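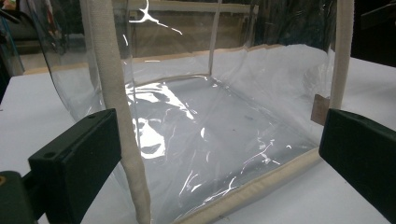
3.2 Sample and Procedure

Tarkel is a social network on which members sell used goods to one another. Until January, a seller's post reached followers in the order in which it was published. The company then introduced a paid option, under which a post is shown to people outside the seller's own circle and carries a small "promoted" label. We examined whether buyers noticed the label and whether it changed their trust in the seller.

A total of 700 members from the towns of Rerkstead and Kesasside took part. Each viewed a feed of up to 1000 posts over the study period, which closed on 2023-10-31. Text and price were held constant across the two conditions – only the label differed. Participants rated each seller they contacted on a short trust scale, and those who did not contact any seller were left out of the trust analysis.

Figure 2. Clear tote bag with cream trim and a badminton shuttlecock inside.

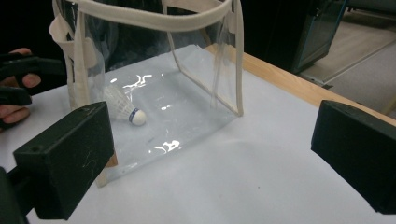
3.3 Measures

Label recall was tested at the end of the final session. Trust was scored as the mean of the scale items. Members who had paid for promotion themselves were coded as a separate group, as they were likely to know the label already.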